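Finishing Beech Tops > Hardwax oil vs. waterborne poly on a small table

pumel_shop
Building a roughly square table with eased corners, European beech, solid top glued up from 8 boards. Finish is undecided. Requirements: keep the color pale, survive daily use, no spray equipment. I have a half can of hardwax oil left from a bench and I can get waterborne poly locally. Which one yellows less on beech after a couple of years?

Drollham
Waterborne. Oil finishes amber on beech, and the pink cast in steamed stock makes it look worse. Is yours steamed or unsteamed?

pumel_shop
Unsteamed, according to the yard. Moisture meter reads 8 percent across all boards.

jidstead303
I disagree with Drollham as a general rule. A hardwax oil with a small amount of white pigment holds the color well. I have one in a south-facing room and the shift is minor. Poly looks fine until it gets a deep scratch, then you are sanding the whole top. With the oil you scuff the bad spot and wipe on more.

Drollham
Spot repair on pigmented oil leaves a halo. I have tried it on 2 tops and could see the patch on both from across the room. Repairable on paper only.

jidstead303
What grit did you stop at before the first coat? If the top was finished at 220 and the patch was scuffed with a gray pad, the absorption is different and you get the halo. Match the grit and feather out past the damage.

Drollham
180 both times. Same paper.

Amr Belkadi
Both of you are skipping prep. Beech is dense and diffuse porous. Over-sand it and neither product bites properly. My schedule for waterborne:

1. Sand 120, 150, 180. Stop there. Vacuum, then wipe with a damp cloth.

2. Let it dry overnight and knock back the raised grain by hand with used 220. Don't use a power sander for this step.

3. Apply 3 thin coats with a foam pad, 2 hours apart, scuffing lightly between coats. Coat the underside the same number of times. Beech moves a lot and an unbalanced top will cup.

4. Keep hard and sharp objects off it for a week. Zipper pulls will mark a film that hasn't cured.
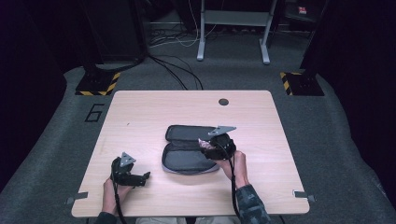 5. After the week, rub out with a white pad if you want less sheen. I usually leave it alone.

jidstead303
Agree on coating the underside. Don't agree on stopping at 180 for a table people rest their forearms on. I can feel the difference.

Amr Belkadi
Under oil, yes. Under 3 coats of film I doubt it. Try a scrap at each grit.

Younis
Adding a point on the base. If the top is screwed down tight through the aprons, the finish won't save it. Use slotted holes or buttons across the grain. I split a beech top one winter with fixed screws.

pumel_shop
Figure-8 fasteners, already bought. Are they enough at this size?

Younis
Should be, if the recess in the apron lets them pivot. Cut it slightly wider than the fastener.

pumel_shop
OK. I'll make up two offcuts, one per finish, half of each covered with cardboard, and leave them in the window until May.

Drollham
Add a bare one as a control. Beech darkens with no finish on it at all.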